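Furniture & Household > Chairs and Stools

Knock-down plastic chair: legs won't seat to the same depth, chair rocks

Viewed 1,097 times

Posted by Gratard

I have a set of Nirlow chairs, the all-plastic type with a one-piece seat and four separate tubular legs. The legs push into round sockets at the corners of the seat underside. There are no screws, and the leaflet shows only an arrow and the word PUSH.

Three of the chairs went together without trouble. The fourth rocks on a tile floor. The front right and back left feet touch, and the other diagonal lifts by the thickness of a coin. I turned the chair around and tried it in another room with the same result, so the floor is not at fault.

What I have checked so far:

All four legs are the same length when stood side by side on a counter.
No cracks at the sockets that I can find.
The feet caps are all on and all the same.
One leg shows slightly more tube below the collar than the others.

I have tried leaning on the chair with my full weight, and I have tried hitting the foot of the long leg with the heel of my hand. It doesn't move. I would like to take that leg out and start over, but it won't come out either. Twisting does nothing except make a creaking sound I don't care for.

Is there a correct order for fitting the legs? Is it safe to use a mallet on this kind of plastic? And how do I remove a leg that is already in most of the way? Ideally I'd also like to be able to take the chairs apart for winter storage, the closet is 30 inches deep and they don't stack.

Posted by Atinga

Turn it over on a table with a cloth under the seat and work from above. Pushing down into the sockets is easier than pushing a leg up from the floor, and the top of the seat doesn't get scratched. If one leg is sticking out farther than the others, that's your problem leg. Soapy water helps. I would not hit it.

Look down into the corner where the tube enters the collar, not only at the feet.

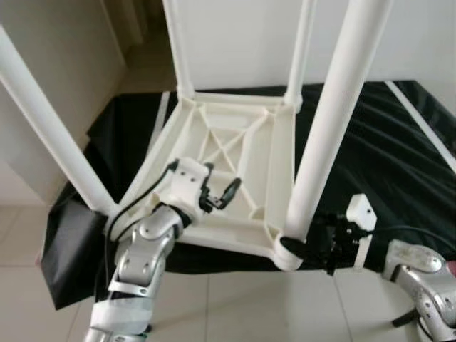
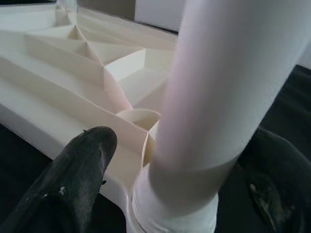

Mokevier
answered in April

Atinga is right about working upside down, but there is more to it than soap.

On chairs of this pattern the socket and the top of the leg usually both have a slight taper. The fit is an interference fit: the leg goes in freely for most of its travel and then tightens sharply over the last part. If the leg enters a little crooked it tightens early, and it feels fully seated when it isn't. Leaning on the assembled chair makes this worse. The legs splay outward, so your weight is not in line with the tube, and the crooked leg gets wedged harder at its crooked angle.

Removing the stuck leg:

1. Put the chair upside down on a table, on a folded towel or a thick cloth. Clear the table first.

2. Let the chair come up to room temperature if it has been in a garage. Cold plastic is less forgiving and the collar is the part that splits.

3. Put a few drops of dish soap diluted in warm water around the seam between the tube and the collar. Wait 20 minutes. Capillary action draws it in slowly.

4. Hold the seat down with one hand next to the socket. Holding it at the far side puts the load through the ribs, and those are thin.

5. With the other hand low on the tube, close to the collar, pull in line with the leg while turning it a few degrees each way. Small turns. Do not use the far end of the leg as a lever. A leg that long will break a collar with very little effort.

If the leg has a molded key or flat that locates it in the socket, it will not turn at all. Look at one of your spare or loose legs before you twist. The creaking you describe could be a key being forced, so I would stop twisting until you know. If there is a key, pull straight.

If it still won't move, wrap the tube with a strip of rubber — an old bicycle inner tube is good — and try again. The usual failure is grip.

Refitting:

1. Wipe the inside of the socket with a dry cloth. Look for flash, the thin fin of plastic left by the mold. A fin at the mouth of the socket is enough to tip the leg. Trim it with a sharp knife, a little at a time. Do not sand the wall of the socket. You will lose the fit.

2. Dry everything. Soap left in the joint lets the leg creep out again later.

3. Start all four legs by hand to the same shallow depth before you drive any of them home. Then go around diagonally, like wheel nuts, a little on each.

4. Sight across the legs from one side. Each should splay the same amount as its neighbor. It is easier to correct a crooked leg at this stage than at any later one.

5. Finish with firm hand pressure along the axis of the tube. If you need more than that, a rubber mallet on the foot end with a block of softwood between is acceptable. Short taps, then check the seam. Never a steel hammer, and never on the bare cap.

To compare depths, put a strip of masking tape on each tube at the same distance from the inner end before you fit it — I use 8 centimeters, any figure clear of the collar will do. Then compare the gap between tape and collar at each corner. That is more reliable than judging by eye from the feet.

For storage: these joints tolerate being taken apart, but not indefinitely. Every cycle polishes the taper. If you do it once a year, number the legs and sockets in pencil and keep each leg with its own corner.

Gratard
comment on the above

Thanks. There is a flat on the leg, on the side that faces the middle of the seat. The stuck one had been turned a bit off it. Came out with the rubber strip on the second try, straight pull. There was also a small fin at the mouth of that socket, so I trimmed it and did the tape marks. All four gaps now match as far as I can measure and the rocking is gone on the tile. I have left the other three chairs alone.

Atinga
comment on the above

Check it again after a week of use. Mine crept a little on one corner and needed another push.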